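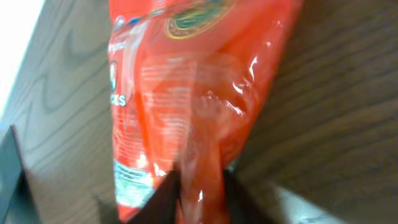

Snack bag in the gripper, seen from the wrist camera.

The Trurkus Arm Learns to Carry Snacks
July, from the shared workshop — by the newsletter editor

If you've been by the back bench lately you've heard the arm before you saw it. The shoulder joint still whines on the way up (we know, we know, there's a new belt on order), but everything past the elbow is running better than it ever has, and I've been having far too much fun with it to keep quiet until the next open evening.

For anyone new: Trurkus is our long-running arm build. It started as a pile of printed brackets and two motors out of a dead printer, and it has been rebuilt so often that I think only the base plate is original. This spring we moved it to the Fukent servo kit, which meant redoing all the wiring and most of the mounts. The new mounts took 18 tries at the printer. Some of those tries were my fault for measuring in the wrong place, and the failed ones are in the scrap bin if you want something to practice drilling on.

The big change is the fingers. The old ones were hard and flat and fine for blocks, but hand them anything with a bit of give and it would squirt out sideways. We cut the new pair with a slimmer tip, so they can get hold of a bag by a twist of plastic at the bottom and hold it upright. I can't tell you how pleased I was with that grip! A snack bag is a mean thing to ask a robot to hold. It's mostly air, it creases differently each time you touch it, and the part you want to pinch keeps moving while you're closing in on it.

Squeeze is set in the Handine software on a scale that made no sense to me until I wrote my own notes next to it. We're using 29 for bags at the moment. Go much above that and you get crumbs. Go lower and the bag slides down as soon as the wrist turns. If you change it for your own project, please put it back after, or at least leave a note on the whiteboard — I lost most of an evening to that one. 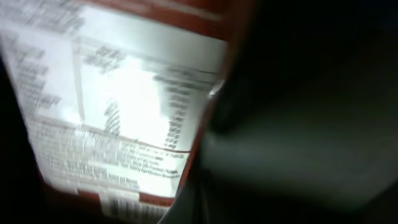 Label side toward the camera.

Reading labels is the part I'm working on now, and it's a lot harder than gripping. What I'd like is for the arm to pick something up, turn it until the print faces the camera, and sort it onto the right shelf by what it says. Lighting is the enemy. The bench lamp bounces straight off shiny packaging, and on a nutrition facts panel like this one the glare wipes out a big patch in the middle, with just a column of smudgy numbers left down the right side. Add a little blur and the ingredients are hopeless too. The barcode might be the better bet, as long as the whole thing is in view, and here it runs out of the picture at the bottom. So my list for the month is a softer lamp off to the side, a slower wrist turn, and a short pause before the camera grabs its picture. I'm also tempted to tape baking paper over the lamp and see how far that gets me.

The code is in the Nasution folder on the shop computer. The main file is down to 500 lines after a good clean-up (it was 502, and I went back in for the last two out of pure stubbornness). The wiring sketch is in the same place, but the wrist page is out of date, so go by the colored tape on the cables instead.

Come try it! Evenings after 7 are best, when the laser cutter is off and you can hear yourself think. Bring packages in odd shapes, especially the crinkly kind. Tie back long sleeves, and learn where the red stop button is before you switch anything on.

Comments

benchrat: Did you try a polarizing filter on the camera? Helped me a lot with shiny labels.

solder_and_tea: Love this. Could the finger files go in the shared folder? I'd like to scale them down for my little desk arm.

editor: Files are up now, under fingers, newest version. Filter is a great idea, does anyone have a small one I could borrow?

mossy: so it was YOU who moved my squeeze setting

Contact the newsletter at the workshop front desk | © Workshop Newsletter, all rights reserved | Back to top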